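4. Evaluation of the Kendent sheet handling kit

4.1 Kit and installation

The Kendent kit is sold by Thevar as an add-on for light six-axis arms. It consists of a parallel gripper with two long fingers, a wrist camera on a fixed bracket, a control box and a software package that runs on an ordinary desktop computer. The supplier describes it as suited to flat and semi-rigid goods: cardboard blanks, divider sheets, thin trays and similar items. We tested it on cardboard only. The unit under review was on loan from the Nenham distribution office and was returned after the trials. The supplier had no part in the design of the tests and did not see the results before submission.

Installation followed the printed manual, revision of November. Mechanical mounting was simple. The camera calibration was less so. The procedure asks the operator to present a printed target at a series of wrist poses, and the software rejects a pose without stating which limit was exceeded. Two full calibrations were discarded before one was accepted. The accepted calibration was kept for all trials reported in this section. No drift correction was applied, although the software offers one - it is switched off by default and the manual does not recommend it for fixed mounts.

The baseline system was the Sterilent suction head used in our earlier work (Section 3). Both systems were driven by the same arm controller and the same motion planner, with the speed limit set to the same value. Differences in cycle time can therefore be assigned to the end effector and its perception software.

4.2 Task

Each trial consists of taking one sheet of plain cardboard, turning it upright, carrying it to a target position and releasing it. The sheet is unprinted on both faces. This was a deliberate choice. Printed marks give the pose estimator strong features to lock onto, and results obtained with printed stock do not carry over to the plain stock used in most packing lines. The estimator must instead work from the outer edges of the sheet.

Once a sheet is held upright between the fingers, it covers a large part of the wrist camera's view. The kit handles this by masking the region taken up by the sheet and computing the arm's position relative to the surroundings from what remains on either side (Figure 4). The narrower of the two side regions sets the limit on accuracy. Where it holds few stable features, the estimate becomes noisy along the axis across the sheet. 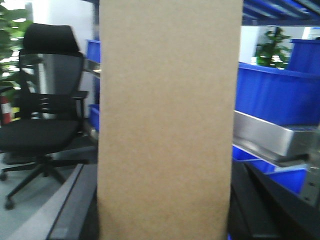 Does the kit need an external camera to complete the task? The wrist camera was sufficient for all trials in this section, and an external camera is supported only as an option for logging.

Figure 4. Wrist camera view during the carry phase, with the cardboard sheet upright and shelving with blue bins visible to its right.

The background was not controlled. Office furniture, plants and storage racks were left where they stood, in keeping with the aim of testing the kit under conditions that a small user would meet. Background features are slightly out of focus when the sheet is close to the lens, and the masking step lowers their weight to match. The weighting factor is fixed in the firmware and cannot be changed by the user. We consider this a weakness of the product. A site with fewer edges and corners in the background would probably benefit from a higher weight, and the present setting gives the installer no means of supplying it.

4.3 Results

A total of 3,191 trials were logged with the Kendent kit. Of these, 55 ended in a fault that needed an operator to clear it. Most of the faults occurred at the grasp, when one finger met the face of the sheet instead of passing along it. The remainder occurred at release, where the sheet stayed in contact with one finger pad after opening and tipped as the arm withdrew. No sheet was dropped during the carry phase.

Faults at the grasp were tied closely to sheet curvature. Stock stored flat gave few of them. Stock stored on edge took on a bow, and the estimator treats every sheet as a plane. The control software reports a confidence value with each pose, but the value stayed high in most of the failed grasps and is of little use as a warning. Raising the acceptance threshold caused good poses to be rejected without removing the bad ones.

The suction head was faster at the grasp and slower during the carry, where the speed had to be reduced to keep the sheet from peeling away. Over the full cycle the difference between the two systems was small. The suction head also lost grip on sheets with a rough or dusty face, a fault to which the finger gripper is not subject. It was better at release.

4.4 Operating notes

The finger pads supplied with the kit are smooth. They can be changed with the hand tool provided, but the pad thickness has to be entered again in the software after each change. If this step is left out the gripper closes to the wrong width and no message is shown. Pads were changed once during the trials, on 18th June, and the record for that day contains a short gap.

The log format is plain text with one line per event. Camera frames are stored in a separate folder and matched to events by time stamp. The two clocks are not locked together - in long runs the offset grew large enough to pair a frame with the wrong event, and we wrote a small script to realign them before analysis. Thevar has stated that a later software release will use one clock for both. That release was not available for testing, and all timing values in this section come from the realigned logs.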